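# Ticket 3270 – round table rocks, bolts out of the pedestal

Opened 6 Mar 2021 by Cillian Tully
Item: round white table, Sarno range, supplied through Clalley
Priority: low 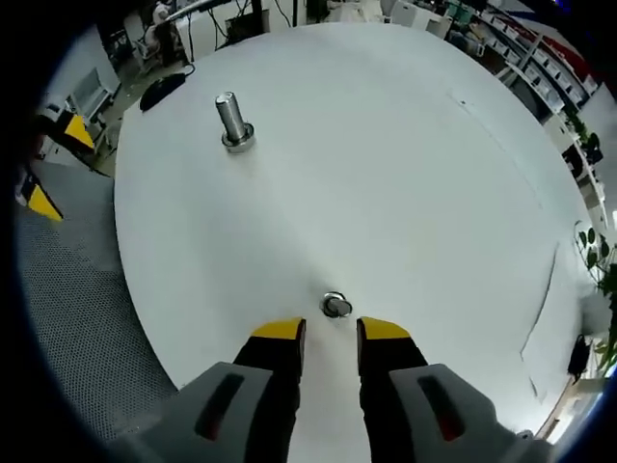

The table has rocked since we moved it across the room. Lean on the edge and it dips, then comes back with a click. I first thought it was the floor, but it does the same wherever I put it. I have not used it for anything heavy in the meantime.

**What I tried first**

- Turned the table a quarter turn at a time. Same dip every time, always on the same side of the top, so the floor is fine.
- Screwed the levelling feet right in and then out again by the same amount. No change.
- Held the column still with one hand and pushed the top with the other. The top moves, the column doesn't. The play is where the plate meets the column.

**Reply from Clalley, parts desk**

Please check the bolts under the top plate before ordering anything. They should be tight with no gap under the head. If any of them turns by hand, take it out and look at the thread. The fitting sheet is number 509. Let us know which version of the column you have, the label is on the inside of the base.

**Update, Cillian**

Label says version 8. Two of the bolts turned by hand. One came out clean. The other was stiff for the last bit and brought some grey dust with it. I wiped both and ran them in again without the plate, and the stiff one binds about halfway. Tried the good bolt in the bad hole and it binds in the same place, so I think it is the hole and not the bolt.

The washers were missing on that side. I can't say if they were ever there – the table was put together by Ekosex in July when the room was fitted out, and their job sheet only says "table assembled".

**Reply from Clalley**

That sounds like dirt or a damaged first thread in the insert. Clean it out with a nylon brush and try again, a turn in and half a turn back. Don't force it with a long spanner. If it still binds, the insert can be changed without replacing the top. Part 376, and it comes with washers. Ó Ceallaigh keep them in stock and can post one out.

**Update, Cillian**

Brushed it out twice. It goes further than it did but still stops short, and the head doesn't sit down on the plate. With the other bolts tightened evenly the dip is much smaller. You can still feel it if you press hard near the rim.

I have ordered the insert from Ó Ceallaigh. They asked for the version number too, so it is worth having that to hand if you ring them.

Separate point for the same ticket: the sheet covering on the top is creased, and one edge has started to curl. It catches on sleeves. Can a replacement be ordered on its own, or is it cut from a roll?

**Reply from Clalley**

Cut from a roll, sold by the metre. Measure across the widest part and add a hand's width for trimming. Best fitted after the insert is done, as the top has to be turned over for that.

**Status:** waiting for part. Leave open.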